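Getting a straight line across a speckled countertop?

Horațiu Filip
15 Jul 2019
Hi all, I'm trying to line up a row of tiles behind a long gray speckled counter (stone of some kind, it came with the apartment) and I need one straight reference line running the length of it. My tape measure is shorter than the counter and pencil just vanishes into all those little specks. My level is only 22 inches, so every time I slide it along I drift a bit more. Is there some trick to this, or do I have to buy a laser? The cheapest one I found was the Stirnlow and I'd use it exactly once.

Visitación Soler
Don't buy the laser! String is all you need. I did my whole kitchen with a spool of black sewing thread and some painter's tape. Tape one end down at the far side, walk the other end back to you, pull until there's no sag at all, then pinch it right at the edge and tape that too. Thin is good – a fat cord gives you a fat line and then you're guessing which side of it to measure from.

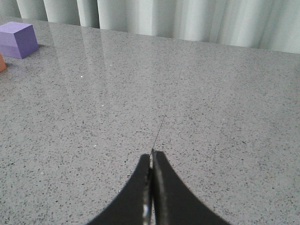
Dark thread is better than white on that kind of gray, but it does get hard to follow the farther off you look, so crouch down and sight along it from your end. Once you're happy, put little tabs of tape along the line every foot or so and mark on those instead of on the stone. I wouldn't use a chalk line, at least not the red stuff. I tried Sidberg red on a windowsill last October and I'm still finding it in the pores.

One more thing, don't lean on the thread while you're marking! I did, twice, and had to peel up half my tabs.

Oğuzhan Altıntaş
just use a laser, life is short

Otakar Dvořáček
Thread works, agree with Visitación. If it keeps slipping out of the tape, tie a knot in the end and fold the tape back over the knot. Fishing line is OK too but the clear kind is miserable to see on speckles. And check that your wall is straight before you trust any of it, mine bowed in the middle and I ended up trimming tiles all afternoon.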